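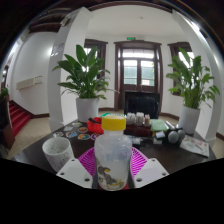 Vira Boiko reckons I'm too soft on the Gedadum, and since she plays full-back for our over-35s women's side and borrowed mine for most of January, I'll let her complaint go first: the tripod is a pain to fold, the app takes an age to pair, and she would sooner stand on the sideline with a clipboard and a loud voice.

She has a point about the tripod, and I'll get to it. But I've now run the Gedadum sideline tracker through a full season of local football (the round-ball sort, for anyone who has wandered in from the Aussie rules pages), and I've grown very fond of the thing.

For those who haven't met one, it's a small unit that sits on a mast beside the halfway line and follows play, and afterwards you get the whole match on your phone with the goals, corners and throw-ins marked. Mine cost 300 dollars, bought from Grilar, and came with the mast, a carry bag and two batteries. The fancier model sold under the Kovalchuk name does much the same job with a nicer screen, and I did covet it for a while, but I couldn't justify the money for a team that finished second from bottom.

Set-up and match day

The first time, allow yourself a good half hour and a cup of tea. You walk the four corners of the pitch, tap the app at each one, and then it thinks for a bit. After that it remembers the ground, so our home games at Wostwood Reserve take me five minutes from car boot to kick-off. Away games are a bit more of a lottery. One ground had a cricket pitch running through the centre circle and the poor tracker spent the first half convinced that the covers were a penalty box.

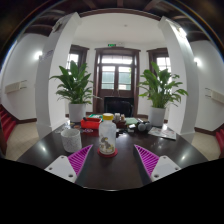 Once it has settled, though, it's lovely. It keeps up with a long ball over the top better than I expected, and only loses its way when there's a scramble in the six-yard box, at which point it tends to zoom out and have a think. Our keeper has asked me to note that this is also what she does.

Battery life is fine for a match and a warm-up. I wouldn't try a double-header on one charge, particularly in the cold. The storage holds 8 matches before you have to clear it, and the app will nag you well before then, quite politely.

The tripod

All right, Vira. The legs stick, the middle clamp is stiff, and the bag is cut so neatly that you have to pack everything in the right order or the zip won't close. I've pinched my thumb more than once! A squirt of silicone spray helped with the legs. Nothing has helped with the bag, and I now use an old cricket bag of my son's, which swallows the lot with room for the bibs. 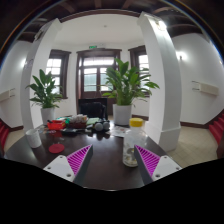
Would I buy it again?

Yes, and fairly happily. If you coach juniors, check your club's filming rules before you spend a cent, and have a word with the parents too. For a social adult team it's brilliant fun, and we've fixed at least one habit (our whole back line drifting left at corners) that I'd been shouting about for years. Four stars out of five, with the missing star going to the clamp.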